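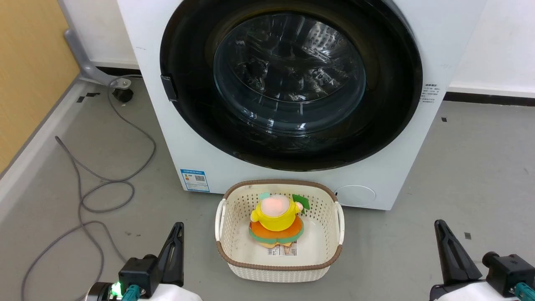
Drollell Folding Drying Rack, two-tier: four stars

I bought the Drollell in September to replace a rack from Prorby that had lost most of its feet. We don't own a dryer, so a rack gets used nearly every day in our apartment.

Assembly took me roughly ten minutes. The side wings clip onto the main bars and the legs lock with a plastic collar. The instruction sheet shows the collars upside down, and I had to take one off again with a butter knife. Drollell's help line answered on the second ring and the woman there knew about the sheet already.

It cost $60. The steel bars have a thick white coating and I've had no rust marks on shirts so far. The old Prorby left orange lines on everything by its second winter. Bars are spaced wide enough that jeans dry overnight with a window cracked. Double sheets have to be folded in half, and the fold stays damp until you turn them.

Folded flat, it is 2 inches thick and slides behind our bathroom door. Opening it is a two-hand job. My neighbor Elsie Yeoman has arthritis and tried it at our place - she couldn't get the collars to release, and she ended up ordering the Sowerby, which pulls open like an accordion.

The box says it holds 35 pounds. I've had two bath mats and a wet bedspread on it at once, and the top tier sagged a little in the middle, then straightened when I took the bedspread off.

The sock clips are flimsy. Two have snapped. Replacements are sold as part 2602, shipping extra, and I haven't ordered any. Regular clothespins fit the bars fine.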